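Search this manual

Go

Jornano Two-Arm Bench Cell
Set-up and Operator Guide
Section 6: When the Gripper Loses Hold of a Tool

We hope you never need this section, but most people who work with a two-arm bench do end up here sooner or later, usually with a tool on the floor and a slightly raised heartbeat. Please take your time with it. A dropped tool is alarming, and the temptation is to pick it up, put it back in the fingers and press Resume. We would ask you not to do that, for reasons that will become clear as you read on.

The cell reports a lost hold as fault 2168, "Grip width changed during hold." In plain terms, the fingers were told to stay at one opening and have ended up at another. Sometimes the tool has fallen. Quite often it hasn't, and has only slid or turned a little, and that second case is the one that catches people out, so we have given it its own set of steps.

CAUTION: A tool that has slipped may still be partly held. Do not put your hand under it, and do not reach between the fingers, until the arm is stopped and the tool is supported from below by the bench or the padded rest.

6.1 Making the bench safe

1. Press the red stop button on the side of the controller. Both arms will hold still. The fingers keep their closing force while the arms are stopped, and this is deliberate.

2. Wait for the amber light to turn steady. If it goes on blinking, one of the joints has not settled yet, and you should stay outside the marked area until it does.

3. Look at the second arm as well as the first. We mention this because everybody's eyes go to the arm with the tool in it, and the other one may be parked closer to your elbow than you remember.

4. If the tool has a trigger or a switch, check from where you are standing whether it is running. If it is, leave it alone and wait for it to stop by itself or for the battery cut-out to act.

5. Slide the padded rest under the tool, holding the rest by its long handle.

6. On the controller, choose Service, then Release, and press and keep holding the button. The fingers will open slowly. Let go of the button at any point and they stop where they are.

NOTE: If Release is grayed out, the controller believes a motion is still waiting to finish. Go back one screen, choose Clear Motion, and try again. Please do not pry the fingers apart with a screwdriver or a pry bar. We have repaired a good many gearboxes that were treated this way.

6.2 If the tool slid or turned but did not fall

Cordless drivers are the most common tool in our fault reports, and it is easy to see why. They are heavy at one end, they are made to be comfortable in a human hand, and they have collars and rings that were meant to turn. When the fingers close on a part that can rotate, the hold may feel perfectly firm at rest and still give way the moment the tool is under load. 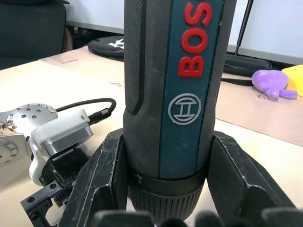
So before you change any force setting, find out which part of the tool your program is asking the fingers to close on. The cell will hold a driver by the body, by the collar or lower down, and it has no opinion about which is best. That choice was made when the grasp point was taught, perhaps months ago and perhaps by someone who was using a different tool at the time.

1. Open the program and go to the grasp step. Choose Show Point.

2. With the arm empty and the speed set to Slow, step to the grasp point and compare the finger height with the tool standing in its holder.

3. If the fingers meet a part that turns, teach the point again on a fixed part of the housing. Keep well away from any switch.

4. Save the point under a new name. Keep the old one for now, so that you can compare the two if the fault comes back.

5. Run the pick-up 6 times at slow speed with the tool switched off. Watch the tool against the fingers each time the arm changes direction.

6. Only when all of those are clean should you try one fastening under load, standing outside the marked area.

CAUTION: Raising the closing force is not a cure for a badly placed grasp point. It may hide the slip for a while, and it can crack a plastic housing or press on a battery catch.

6.3 Looking after the finger faces

Scratches and scuffs on the outside of the fingers come with ordinary use and need no attention. What matters is the inner face, the part that touches the tool. Clean it with a dry cloth, then with a cloth slightly dampened with water, and let it dry fully. Solvents will harden the surface. We suggest checking the inner faces every 500 pick-ups, and replacing both fingers of the pair together if either one has a groove you can feel with a fingernail.

After fitting new fingers, run the Zero Width routine before anything else. If you skip it, fault 2168 will very likely greet you on the first hold, and you will be back at the top of this section wondering what you did wrong.

6.4 If the fault keeps coming back

Two faults in one shift with the same tool and the same point, after you have worked through everything above, is the moment to stop and write to us. Please send the event log, the name of the grasp point and the make of the tool. If you bought the cell through Marchal, send it to them first, as they hold the settings your cell was shipped with. Until you hear back, leave the cell in Service mode and put a tag on the controller so that the next person knows why.

Related sections
Section 4: Teaching and Naming Grasp Points
Section 5: Stop Button, Lights and Marked Area
Section 7: Replacing Fingers (Plunetti finger sets)
Appendix B: Fault Numbers

Last revised 25 November 2025
© Huselitz. All rights reserved. | Contact support | Back to top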